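Budgeting for hand-held grippers – how many spares should we plan for?
Posted in Equipment and Purchasing

Soledad Ibarra
I'm putting together a July budget for a small laundry-handling project and I'm so excited to finally be at this stage! The plan is to collect folding and picking-up data with hand-held grippers first, then buy an arm later once we know what we need. I've set aside $2,000 for grippers and consumables, and the supplier (Nakwood) quotes a fair price on a set of 5. My worry is the finger pads. Do soft rubbery ones wear out quickly on cotton, and should I buy spares up front?

Leire Goicoechea
Great project, and you're doing it in the right order! Cloth is kinder to pads than you'd think – ours mostly suffer from being dropped. We do shirts on a mattress, and the fingers spend all day pinching fabric like so:

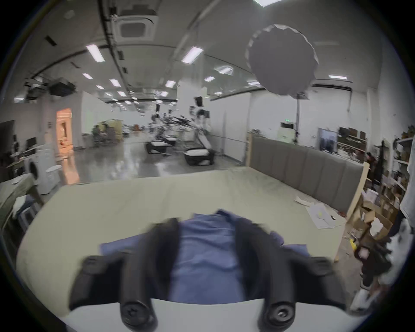

Photo: Leire Goicoechea

Each finger has a screw near the bottom, so check what your pads are fastened with before you order, and put the right drivers on the list. I'd buy two spare pairs per gripper and hold the rest of the money back. Also budget for a big soft surface at a comfortable height (a second-hand mattress is fine) and plenty of shirts in different colours. We started with 11 and wished we'd bought more than 60! Cheap as chips from an op shop, and they'll teach you heaps about which collars are a pain.

furnival_fan
We got ours from Asico, no complaints. Ask about freight, it was dearer than the pads.

Soledad Ibarra
Thank you both! Op shop it is. I'll move some of the spares money over to clothes and ask Nakwood about freight and screws this arvo.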